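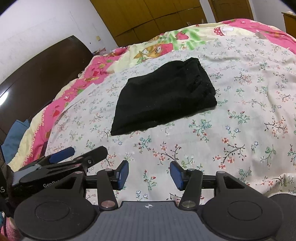 The gripper at the bed, with a folded black garment on the flowered sheet.

I think people who build robots at home should spend more time on laundry and less time on blocks. I have held this view since March, when Kerubo Magesa and I started building a hand-held gripper in the shared workshop at Traltcombe, and two rebuilds later I hold it more firmly.

Blocks are easy to like. They have flat sides, they stay where you put them, and a gripper that picks up a block 60 times in a row looks finished. Ours did that early on. Then we took it to a bedroom and asked it to deal with clothes. Cloth has no fixed shape. It slides, it bunches, and dark fabric gives you very few edges to aim at. In our first session we got five clean grabs out of 31 tries, and I learned more from the other 26 than from all the block tests.

Kazimír Michalík, who has the bench next to ours, disagrees. He says a home builder should control the setting first – a plain table, one lamp, one object – and add trouble later. I understand the argument. My complaint is that later seldom comes. I have seen good arms sit on shelves at Traltcombe for a year because they worked on the bench and their owners had nothing left to fix.
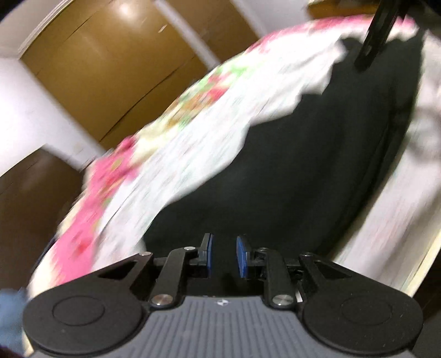

Open fingers, blue pads facing each other, dark fabric on the bed behind.

The finger pads are a fair example. On the bench we argued over motors and never touched the pads. At the bed we swapped them twice in one evening. A pad that holds a wood block well can push a thin fold of cloth away before the fingers close.

There is a cost. Working in a real room is slow, the light changes, and results are hard to compare from one session to the next. Hanan Sleiman keeps asking us for cleaner numbers, and she is right to ask. I would still take messy numbers from a bed over neat ones from a table. The next job is socks.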